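Small printed arm goes limp, then twitches hard when the motors come back
Posted in Hobby Robotics > Faults and Repairs
Tags: servo, power, overload, 3D printed, safety

Asked by Eline

I have a small white printed arm with hobby bus servos, clamped at the edge of a table, and its one job in life is to pick up a block and put it in a cardboard tray. It has decided it would prefer to lie down. 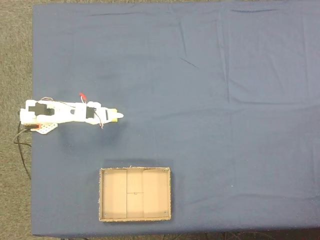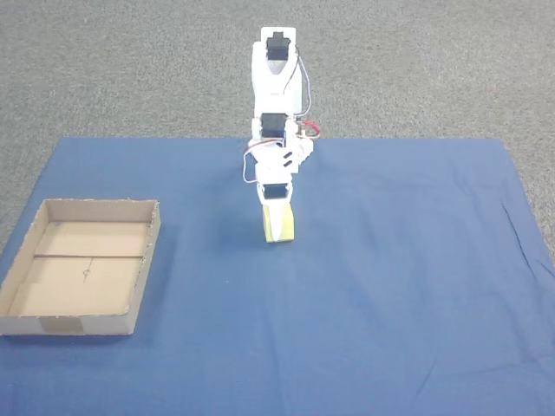 The fault goes like this. It runs fine from a cold start. After a while, usually with the block in the gripper and the arm reaching out toward the tray, the elbow servo drops off the bus. The log says it didn't answer four times in a row, my script gives up and exits, and every motor loses torque at once. Down comes the arm. It isn't a long fall, but it lands with a noise that has taken years off my life.

That part I could live with. What I don't like is what it does on restart. As soon as torque comes back on, it snaps to wherever it was last told to be, at full speed. On Thursday I had my hand in there straightening a wire, and the gripper end caught me across the knuckles. No blood, some language.

Things I have tried:
Swapped the elbow servo for a spare. Same fault.
Lowered the speed limit. It takes longer to fail, so I get to look forward to it.
Swapped the USB cable, because you were all going to tell me to.
Logged the position at the last good reading. Elbow was at 2,000 counts one time and nowhere near that the next, so it doesn't seem to be one particular pose.

Supply is a plug-in brick from a drawer. The label matches the motors for voltage and I have not thought about it since. Motor wires run in loops along the outside of the arm. Is this power, wiring, or is the arm just tired? And how do I stop it from hitting me?

Eline
Edited to add: the script is the Laltitz one, mostly unmodified. I changed the port name and felt very clever.

Gruluvum
Power supply. It is always the power supply. Get a bigger one.

Levchenko
Marked as accepted by Eline

You have two faults that happen to share a table. Take the one that hits people first.

The jump on restart. These servos remember a goal position. When your script dies, the goal stays where it was. The arm then sags to somewhere else, and when torque comes back each motor sees a large error and does its level best to fix it. It's working exactly as designed, which will be a comfort to your knuckles.

The cure is to read before you write:
With torque still off, read the present position of every joint.
Write that same number back as the goal position.
Set a low speed and a low torque limit.
Turn torque on, one joint at a time, starting at the base.
Move slowly to a rest pose, and only then put the normal limits back.

Check the manual for your servo before you do step two with torque off. On some models, writing a goal switches torque on all by itself. If yours is one of those, set the low limits before you write anything else. If any joint won't report its position, stop there and power off. Don't let the script guess.

Also, put a switch in the motor supply that you can reach without leaning over the arm. A switch on the wall behind the table is a decoration. And while power is on, keep your hands out, including when it's lying there looking harmless. Limp just means torque is off at the moment, and your script can change its mind faster than you can. Want to straighten a wire? Pull the plug, then straighten the wire.

Now the dropout. "Runs fine cold, quits when stretched out with a load" can be heat, voltage sag or a bad connection, and you can tell them apart without buying anything much:

1. Log voltage, temperature and load from the elbow along with position. Most bus servos will give you all of these. If the voltage dips just before the silence, it's supply or wiring. If the temperature climbs steadily and the status shows an overload, the motor is protecting itself from you.

2. Voltage being right tells you nothing about current. Read the other number on the brick, then look up the stall current for your servos. Two or three of them straining together will pull far more than you'd think from watching them.

3. With power off, unplug and reseat the connectors at the elbow. Look for a wire that goes tight before the joint reaches the end of its travel. You replaced the servo, but I'd bet lunch you plugged the old cable into the new one. Put a different cable on it.

4. Run the same motion with nothing in the gripper. If it still drops out at the same joint angle, suspect the wire. If it goes all afternoon without trouble, suspect load, and then check how hard you're telling the gripper to squeeze. A gripper commanded well past closed will sit there stalled for the whole trip, eating current, even on a light block.

Last thing. A script that exits on a missed reply and releases every motor is a poor arrangement. Have it hold the joints that are still answering, stop sending new moves, and print something rude on the screen. Then you can put a hand under the forearm, cut the motor supply and lower it gently. Keep clear of the joints when you do this, they pinch.

Comments on this reply

Eline
Ran all of that. Voltage held up fine, temperature fine. It was the cable into the elbow. I could make it drop out by running the joint with an empty gripper, and moved the wire to the spare's cable, and it has now done 307 trips without losing the bus. You'd have won the lunch.

Gruluvum
Still would have got a bigger supply.

Levchenko
Did you do the restart part too, or only the part that fixed the thing you were annoyed about?

Eline
Doing it tonight. The switch is in. It's red and I can reach it.

Levchenko
Do it before the next run, please. Cables fail twice.

Another reply, from a member with 8 posts

I had this and put some tape on it and it was fine for a bit. Then it wasn't. Following in case anyone knows.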